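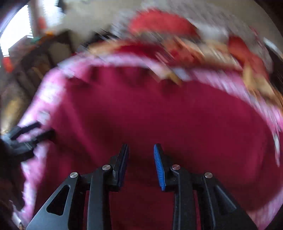 Hollenstein Marsh Trust
Minutes of the July meeting of the Board
Held at the Kondley Reading Room, Thursday, 7.00 p.m.

Present: Léonie Bailly (Chair), Thaddäus Kaufmann, Edgars Vaher, Karim Kabbaj
In attendance: Hubert Trummer (Reserve Warden, minutes)

1. Apologies
None received.

2. Declarations of interest
Mr Kabbaj declared an interest in item 5, his brother being the tenant of the grazing land east of the Kondley drain. He was permitted to remain but took no part in the decision.

3. Minutes of the previous meeting
The minutes were approved as a correct record, subject to one amendment at item 6, where "north sluice" should read "middle sluice".

4. Matters arising
4.1 The key to the bird hide has been recovered. A second copy has been cut and is held at the Reading Room.
4.2 The parish has replied to the Trust's letter on dogs. It will renew the sign at the lower gate but will not pay for a new one at the ford. Mr Trummer to obtain a price.
4.3 The broken board by the pond platform remains outstanding. Carried forward.

5. Water levels and the middle sluice
5.1 Mr Kaufmann presented the gauge readings for the quarter. The level at the pond platform stood at 144 cm at the close of the period and at 70 cm in the west scrape. The scrape is lower than the Board would wish at this point in the season.
5.2 It was agreed that the lower board of the middle sluice be replaced before the autumn. The tenant has asked for a fortnight's notice so that stock can be moved. The Chair considered this reasonable and no objection was raised.
5.3 Mr Vaher asked whether the gauge at the ford was still to be trusted after the spring flood. Mr Kaufmann replied that it had shifted on its post and should be reset against the brick mark. He will do this with Mr Trummer.
RESOLVED: that the sluice board be replaced, notice being given to the tenant in writing.
Action: TK, HT

6. Snipe and lapwing survey

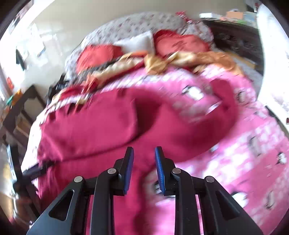
Mr Vaher reported that the breeding wader survey had been completed on all transects except the last, which could not be reached from the Raltine side. The canes used to mark the ends of the transects were lost to view once the sedge had grown up, and two surveyors walked past the same cane on separate mornings. Green tape had been tried and was of little use. He proposed strips of red material tied at head height, and said that a strong crimson, like that of the large cloth on the bed, would be seen readily against sedge and willow. Mrs Bailly asked that all strips be taken down when the survey season ends, and this was accepted.
6.2 Lapwing were confirmed breeding on the west scrape for the second year. Snipe were heard drumming on several evenings, but no nest was found. Mr Vaher reminded members that nests are not to be searched for.
6.3 The records will be sent to the county recorder by the end of the month. Grid references for lapwing will be supplied in confidence and will not appear in the newsletter.
RESOLVED: that red marker strips be used next season.
Action: EV

7. Himalayan balsam
7.1 Mr Trummer reported on the two balsam pulls held below the ford. The bank was cleared as far as the alder stump. Plants remain on the far side, where the footing is poor and where work should be attempted only from the boat.
7.2 Mr Kabbaj asked whether the heaps should be moved. Mr Trummer advised that they be left on the sheeting above flood level until they have rotted, and that no flowering stems be carried along the path.
7.3 A third pull was approved, the date to be fixed according to flowering.
Action: HT

8. Clothing for work parties 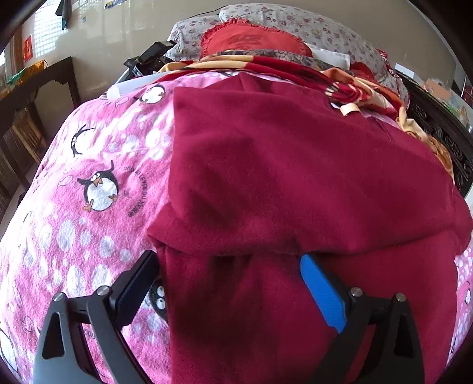 The Board returned to the question of a common garment for wardens and work party leaders, deferred from the last meeting. Visitors continue to approach whoever is nearest, and leaders are not easily told apart from walkers. Mr Kabbaj favoured fleece over a waxed jacket on grounds of cost and washing. On colour, the dark maroon of the fleece on the bed was preferred by the Chair and Mr Kaufmann, as it would not show peat stains in the way that a pale colour does. Mr Vaher observed that green would be quieter for bird work and asked that survey staff be exempt. The supplier, Bevument, has quoted 38 per garment, with the Trust's name stitched at the chest. Members wished to see the stitching before any order is placed.
8.2 It was noted that fleece is not a substitute for waterproofs, and that the joining letter should continue to say so.
RESOLVED: that a sample be obtained with stitching, survey staff to be exempt from wearing the garment.
Action: KK

9. Boardwalk
9.1 The Raltine boardwalk was inspected in June. The handrail is sound. The wire mesh has lifted at the bend by the old pump and has been stapled down for the present.
9.2 Mr Kaufmann reported that the whole length of 144 metres would need new mesh within two years. He was asked to seek quotations for doing the work in two stages, the bend and the northern end first.
9.3 The Board declined a request to open the boardwalk to bicycles.
Action: TK

10. Correspondence
10.1 A letter of thanks from Kondley school following the pond dipping morning. The school has asked for a further visit in the autumn term. Agreed in principle, subject to the platform board at 4.3 being repaired beforehand.
10.2 An enquiry about flying a drone over the reserve. Refused during the breeding season. The Chair will reply.

11. Any other business
Mr Trummer asked that members using the boat return the bailer to the locker.

12. Next meeting
To be held at the Reading Room in September, at 7.00 p.m. Items for the agenda should reach Mr Trummer a week beforehand.

The meeting closed at 8.50 p.m.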